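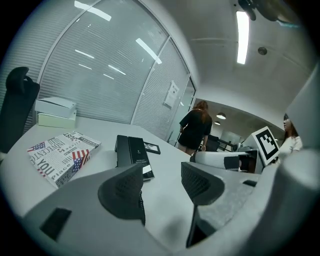
Contributed by Huttunen. Last edited in July

Prilla was a network of false accounts which worked on the social platform Adoreo before a local election in the town of Millow. It had 18 accounts and four pages, and all of them pretended to belong to residents.

The first posts were about recipes, lost pets and bus delays. Political messages came nine weeks before the vote. They gave a wrong closing time for polling places and said that voters without a driver's license would be sent home. One post was shared 200 times in a single evening.

Adoreo removed the network after complaints from the town clerk's office. The company said that the accounts were managed together, but it did not name an operator. The name Prilla comes from a misspelled word that appeared in several of the profiles. It is not known if the posts had an effect on turnout.

See also: Voter suppression; Sock puppet account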